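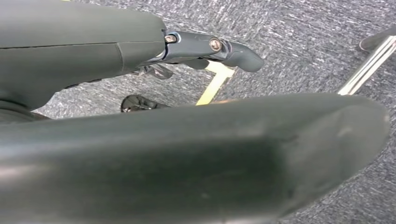 Gray metal bracket with two silver screws.

Pallport
Shore time at small ports, as advertised and as lived

Data card, last revised 4 Aug 2018

What this is

Pallport is a table of port calls made by small passenger ships, with the hours the brochure promised next to the hours a passenger could spend on land. The gap between the two is the whole point. A brochure will say "full day in Kinness" and mean that the ship is within sight of Kinness for a full day, while you stand in a line for the tender holding a numbered sticker.

The table covers about 3,000 calls at 132 ports. Each row is one ship at one port on one date. It comes as a single CSV file, plus a short file of port names and the many ways people spell them.

Columns

ship_code: a short code for the ship. Codes stay the same across seasons, even when the ship gets a new name and a new carpet.

port: the name as used in the port file. See the note on Grirnness.

call_date: day, month, year.

promised_hours: time in port according to the printed itinerary. If the itinerary said "morning," we entered four hours. If it said "leisurely morning," we also entered four hours.

first_ashore: local time the first regular passenger stepped onto land. Crew, pilots and the man with the clipboard don't count.

last_back: local time the gangway or tender closed to passengers.

landing: pier, tender or none. "None" means the call was canceled with the ship already there, usually with an announcement about safety and a free soup.

notes: free text. Some of it is useful.

That makes eight columns. There was a ninth, for the quality of the shuttle bus, and it started arguments.

Where the rows come from

Most come from diaries kept by passengers who like writing down times. The rest come from harbor logs that small ports post on a board or a web page and take down again without warning. Where a diary and a log disagree, the log wins for last_back and the diary wins for first_ashore, as harbor logs record when the ship tied up and take no interest in the hour you then spent on a staircase.

Promised hours were typed in from paper itineraries. Two people read each one. If they couldn't agree on what "late afternoon" meant, the row was dropped.

Known problems

Grirnness is in the file under one spelling, and the brochures use at least four. If your own list has a port that looks like a sneeze, check it against port_names.csv before adding it as new.

Kinness has two landing places. Before April the diaries rarely say which one was used, and the walk into town from the far one is long enough to matter. The walk isn't in the table. Treat the Kinness hours as generous.

Calls under 90 minutes are marked "short" in the notes. Please don't delete them as errors. Several cruise itineraries do include a stop of that length, and they describe it as "a taste."

Time zones were a mess. Ship time and shore time differ at a number of ports, and some diarists switched from one to the other in the middle of lunch. We converted everything to shore time. If a row shows passengers landing before the ship arrived, that one got past us, so send it in.

Bad weather is undercounted. People who spent the day in the lounge watching the harbor go up and down tended to leave that page blank.

What it's good for

Comparing two itineraries that look the same on paper. Planning a walk or a museum visit with some idea of how long you'll have. Settling a dispute with a travel companion, if the trip is over and you no longer need the companion.

What it's bad for

Ranking cruise lines. The diarists chose their own ships, mostly the ones with good libraries, and large ships barely appear. It also can't tell you whether a port is worth the trouble. One of the shortest average stays in the file gets the happiest notes, and we put that down to a bakery.

Loading it

The file is UTF-8 with commas between fields and quotes around notes. The older script, buzatu.py, still works and prints one line per port. It will complain about blank landing fields and then carry on. Buzatu was the name of the whole project before we found that everyone pronounced it differently on the phone.

Sending corrections

Give the ship code, the port, the date and what you think is wrong. A scan of the daily program is welcome. Photos of the buffet aren't needed, though we still get them. Corrections go into the next release, and there's no schedule for that.

License

Use it, change it, pass it along, and say where you got it. If you run a cruise line and would like your promised hours changed, please change them in the brochure first.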